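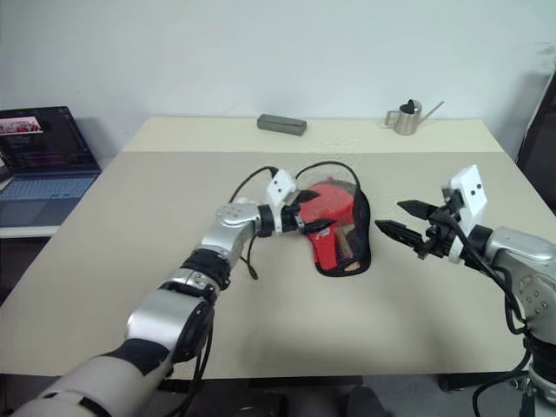

Monday 07/02/2022

**To:** Eluned Dafis, Gwynne
**From:** Trefor Rees, Clorketier
**Re:** Pudance, second progress report (teaching two arms to handle bagged goods)

Eluned,

You asked for something shorter than last time and with fewer acronyms. I have managed the second and made an effort at the first.

## Where we are

The plan promised you 2000 usable demonstrations by the end of August. We have 851. A usable demonstration is one complete run in which a person drives both arms by remote control, the item ends up where it was meant to, and the recording has every stream intact from start to finish. Runs that meet the first two conditions and fail the third are the ones that cause bad language in the lab.

The 851 are spread unevenly. Boxes are nearly done, because boxes are easy and everyone volunteers for boxes. Bagged items are well behind, because clear plastic is miserable to pick up with two pointed fingers you are working from a chair. Gwynne's own returns are mostly in bags, so I don't intend to hide behind the box numbers.

## What we learned about bags

Our operators are good with their own hands and, to begin with, dreadful with borrowed ones. A new person takes 11 sessions to reach the point where we keep most of what they record. I had budgeted for four. I based that on how long it took me, and it has since been pointed out that nobody kept most of what I recorded either.

Three habits separate the keepers from the rest:

- Both grippers come in low and slow, and the first one to touch stays put while the other finds its grip. People who grab with both at once tend to launch the item.
- The fingers close on a fold of plastic, well clear of whatever is inside. A taut bag gives them nothing to hold.
- When a grip slips, the operator backs off and tries again without rushing. We keep these runs. The model needs to see a recovery now and then, and we have no shortage of them.

We tried for two weeks to teach the same task by hand, with the operator standing at the table and pushing the arms through the motion. It felt natural and everybody liked it. The trouble is that the operator's sleeves and elbows get into the camera views, and a model trained on that may come to expect a helpful elbow. We have gone back to remote control for all two-arm work and kept hand guiding for setting start positions, where it saves a good deal of time.

## The model itself

The first policy trained on the bag data was given 40 test runs with items it had seen before. It finished 11 of them. In most of the others it approached sensibly, got one gripper onto the plastic and then hovered, like a man at a buffet who has noticed the price. We think the pause comes from our operators, who stop at just that point to check their second camera view. Trimming the pauses out of the training data is this month's first job.

I would ask you not to quote the 11 upstairs without the sentence that follows it.

## Problems

**Cables.** The wrist camera cables need rerouting. They are long enough to reach everything, including things we would like them not to reach. New clips are on order.

**Glare.** Clear plastic throws back the overhead lights, and the bag can look quite different from one wrist camera to the other. We are varying the lighting between sessions so that the model doesn't grow fond of one arrangement.

**Software.** Rokeck, our recording tool, used to drop the left camera stream without mentioning it. It now stops the run and makes a noise. The noise is unpopular, and will be staying.

## Money and time

Spending is under plan, chiefly because the spare gripper fingers have not been invoiced. Please don't take this as thrift.

At our present rate we will miss the August target. I see two ways to deal with that. We could add one more operator for the rest of the period, or we could drop soft pouches from the item list and put those hours into bags. I prefer the operator. The costs are on the second tab of the budget sheet, and I need a decision before the next round of training sessions is booked.

Trefor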